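Jemach Robotics Module
Course handout: Unit 2, Hand-held grippers and the demonstrations you make with them
Home | Timetable | Handouts | Bench booking | Stidholm Lab rules

Read this before your first bench session. Last January's group mostly read it after theirs, and we still have the recordings.

What the unit is for

By the end of Unit 2 your team will hand in a set of demonstrations for one tabletop task, made with a hand-held gripper, together with a short log and a shorter apology for whatever went wrong in the middle. In Unit 3 the arm will be asked to learn the task from your set. The arm has no sense of humour and will copy you faithfully, including the bit where you scratched your nose.

Teams pick one task from the Tavgate list. The list is pinned in the lab and also at the foot of the module page. "Make a cup of tea" is not on it and will not be added.

1. Getting to know the tool

The hand-held gripper is two jaws, a linkage, a trigger and a camera that looks out past the fingertips. You squeeze, the jaws close. You let go, the jaws open. Most people have grasped this within a minute and then spend the rest of term finding out how little they squeeze in a straight line.

Before you record anything, do the following with the camera running and the recording thrown away afterwards:

Open and close the jaws slowly, all the way, ten times.
Open and close them at the speed you think is normal. Watch it back. Slow down.
Hold the jaws wide open and still, pointing at bare table, until your wrist complains.

The third one is duller than it sounds. It is also the start position for every demonstration you will make, so it is worth knowing what yours looks like from the tool's side.

Check that both fingertips are in view and stay in view. If one has wandered off the side, the camera mount has slipped and you need to see the bench sheet. Do not fix it with tape. There is a drawer of grippers that were fixed with tape.

2. The start position

Every demonstration begins the same way: jaws open, nothing between them, tool held steady over the table. Hold for a slow count of two, then go. The same again at the end, jaws open and empty, slow count of two, stop recording.

Teams always ask whether the start position has to be exactly the same each time. No. Your hand is not a machine, and a little variation is useful to us. What we want is for the jaws to be fully open and for the tool to be at a sensible height. If you have to crouch, the height is not sensible.

Two tips set well apart over plain wood, with the middle left clear, is all the start position amounts to.

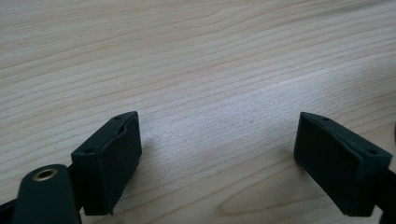
Unit 2 handout, page 23

Look at the fingertips first. They are the same shape turned to face each other, and they come up to much the same height. That is a quick check you can make on your own footage without any software at all. If one tip sits noticeably higher than the other, you are probably holding the tool rolled over to one side, which feels natural and ruins the grasp.

Then look at the light. The table is palest towards the middle and a bit greyer on the left and at the far side. A glare like that is mild. If yours is strong enough to wipe out the grain altogether, move the lamp. A white object put down on a white glare is a very good way of hiding it from the robot, and from whoever is marking you.

The fingertips are dark and the table is pale, and you should keep that contrast wherever you can. Teams who bring their own tablecloth do so at their own risk.

3. Table discipline

Clear the table before each session. Mugs, phones, lunch and other teams' cubes all count as objects as far as the camera is concerned, and a learning system is quite capable of deciding that the secret of stacking is the presence of a cheese roll.

You don't need to polish the wood. A speck here and there does no harm. Crumbs, on the whole, do not stay where they are put.

Grain is a different matter and comes up every year. Wood with strong curved markings is fine to work on, but if your object always starts on the same swirl, the robot may well learn the swirl. Move the start point about between demonstrations. Turn the object too. Teams who mark the start point with a neat pencil cross have missed the point of the unit, though they have often drawn a lovely cross.

4. Recording

Book a bench through the Tagle page. A booking runs for one session and the bench has to be clear when you leave. If the page says the bench is free and there is a team sitting at it, the page is wrong – go by the team.

For each demonstration:

Start position, count of two.
Approach the object at one steady speed.
Close on it once. If you miss, open, back off and try again in the same recording. Do not stop and pretend it never happened.
Carry, place, release.
Back to the start position, count of two, stop.

Misses are allowed. We would like a few, in fact, and they should be genuine. Acted misses are easy to spot, much like acted falls in football.

The lab drive gives each team room for 600 recordings. A careful team will not get near that. A team that leaves the camera running during lunch will find the ceiling surprisingly quickly.

5. Naming and logging

Name files with your team letter, the task code and the recording number, in that order, with hyphens. Files called "final", "final final" or "USE THIS ONE" will be deleted by a script that is less patient than we are.

Your log has one line per recording: number, kept or dropped, and a reason if dropped. "Bad" is not a reason. "Let go too early" is a reason. "Team member sneezed" has been accepted before and will be again.

Keep the dropped recordings until the unit has been marked. Part of the mark is for choosing well, and we can't tell whether you chose well if the rejects have gone.

6. Looking after the gripper

Before you put the tool away, check these and sign the bench sheet:

Both fingertips are firmly on and do not twist.
The jaws open fully without catching.
The linkage moves freely at the pivots. If it squeaks, write that down. Do not oil it.
The camera lens is clean. Use the cloth, not your sleeve.

Fingertips wear. If the inner faces have gone smooth, ask for a new pair at the Stidholm hatch, and bring the old ones with you. You may design your own fingertips in Unit 4, and we look forward to them with the usual mixture of hope and dread. In Unit 2 everybody uses the standard pair.

7. Handing in

Hand in through the module page: your kept recordings, your dropped recordings in a separate folder, and the log. One upload per team. The written part is a single side and should say which task you chose, how you varied the start, and what you would do differently.

Marks are split between the set itself and the log. A tidy log with a middling set has beaten a brilliant set with no log in every year this unit has run, and we have stopped being sorry about it.

Questions go to the lab desk, room 3230. The desk is open from 10 am, and closed whenever the printer is being mended.

Next handout: Unit 3, Watching the arm do what you did
Back to top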